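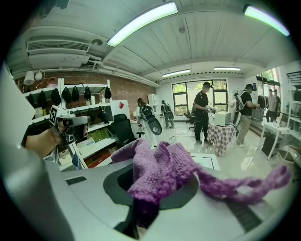
1 Feb 2018

Finished the second draft of the Agnese Vanags translation last night. Going to post a few notes on it while they're fresh. Mostly about line breaks, so mute me if you need to.

---

The poem is called "Harbor Psalm." It runs to 275 lines and has no stanza breaks at all. She wrote it over one winter in Hatholm and read it aloud there before it was ever printed.

---

Lots of people have asked if it's a religious poem. It borrows the shape of a psalm: the calling out, the repeated half line, the long list of complaints. Who she's calling to changes as it goes. First the sea, then her brother, then the town.

---

The repeated half line is the hard part. In the original it's four syllables with the weight on the first. I had "hear me, water" for months. Then I had "water, hear me." I'm back to the first one.

---

Jacqueline Aubert did the French version and was kind enough to send me her notes. She dropped the repeat in the middle section and let the silence do the work. I tried that. In English it just read like I'd lost a line.

---

Here's how lines 40 to 44 stand today:

> Hear me, water. I have carried
> the door of my father's house
> down to you on my back
> and you would not open it.
> Hear me, water.

---

"Would not" took a while. The verb could also be "did not" or "could not." A sea that couldn't open a door is a sadder sea, but the rest of the poem is angry with it, so I went with angry.

---

Someone asked about meter. There isn't a fixed one. There's a drum under it though, and you notice when it stops. It stops 2 times. Both are places where the brother is named.

---

I don't name him in my draft yet. His name has three syllables and a soft ending and it breaks every line I put it in. For now there's a blank space in the file with a bracket on each side.

---

The Rosberg edition cuts the last 100 lines. If that's the one you own, you have a poem that ends on the burial. The full one goes on to the spring and the boats going out again, and it's a very different thing to read.

---

I prefer the full one. I get why they cut it - the boat section is slow and some of the lists go on too long. But a lament that stays in the room after the crying is over is pretty rare.

---

Reply to a few of you: yes, facing pages. Prullex is printing 600 copies, paperback, planned for June. No, I don't have the price.

---

Melnychuk is writing the introduction and has already told me my line 12 is wrong. I looked again. Line 12 is wrong. It says "rope" where it should say "net."

---

Next up is reading the whole thing out loud with a pencil. I'll post the ending once I've settled on a word for the color of the boats. It's between "tar" and "pitch" right now.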